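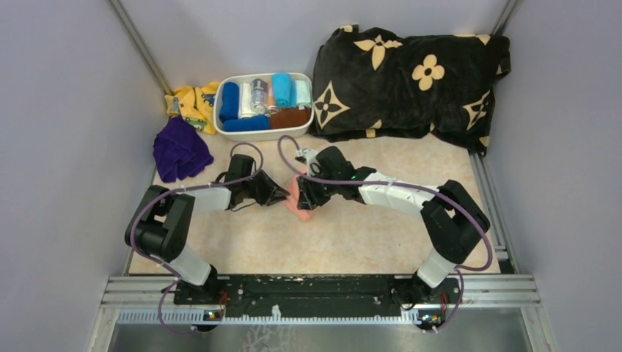 Figure 4. Small pink cloth, crumpled, on a beige work surface.

3.2 Cloth items and laundering

Small household cloths were chosen because they are washed often and replaced without much thought. Participants in the Sotomayor district kept their own cloths in normal use and handed them in at the end of September. Of the 200 bags given out, 83 came back with a usable log sheet. The rest were missing either the wash dates or the name of the detergent, and we left them out.

Each household was assigned one of two liquid detergents, Zirel or Grasum, and was asked to use no fabric softener. Wash temperature was left to the household. This makes the data less tidy, but an earlier survey (Kaczmarczyk and Visser) found that people asked to change their wash temperature often went back to the old one within a few weeks.

Cloths were rested flat overnight before weighing. Water uptake was measured by the sink method, with three readings per cloth and the middle one kept. Crease recovery was scored by two raters, Selvanayagam and Halonen, who did not know which detergent had been used. They disagreed by more than one grade on 19 cloths - most of them thin weaves with worn hems - and those were scored again by Chu.

Lint loss was not measured for cloths smaller than a hand towel, as the filter bags were too coarse to give a steady reading. Results for the larger items are given in Section 4, along with the hand feel ratings.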